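Home | Posts | Bench Notes | Say Hi

House rules for handheld gripper demos
Posted in September by Asto

I finally wrote down our rules for recording demos with handheld grippers, mostly so I'd stop repeating them out loud (hi, everyone at Bindach!). They fit on one page and I'm weirdly proud of that.

Rule one is the cable check. Before every run, follow each cable from the gripper all the way back and make sure you can swing both arms without tugging on anything. Rule two, clear the board. If an object isn't in the task, it goes back on the shelf. Rule three is a break after 60 minutes, even if you feel great, and you won't feel great, those things get heavy.

Then there's the one we argue over: how many runs before somebody reviews them? At Storum we used to let it go up to 800, which was nuts. I've cut it to 100 and I sleep better.

Oh, and the idle hand stays parked with its jaws empty while the other one works. No waving it around!

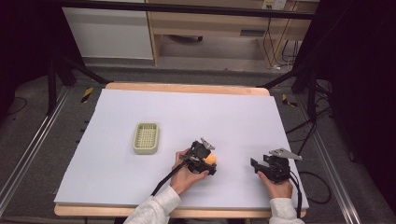
Roy wrote back that 100 is still too many and the first ten should get a look before anyone records the eleventh. I kind of hate how sensible that is. It's going in the next version, along with something on labeling bad runs, which I keep putting off.

Contact | © Asto | Back to top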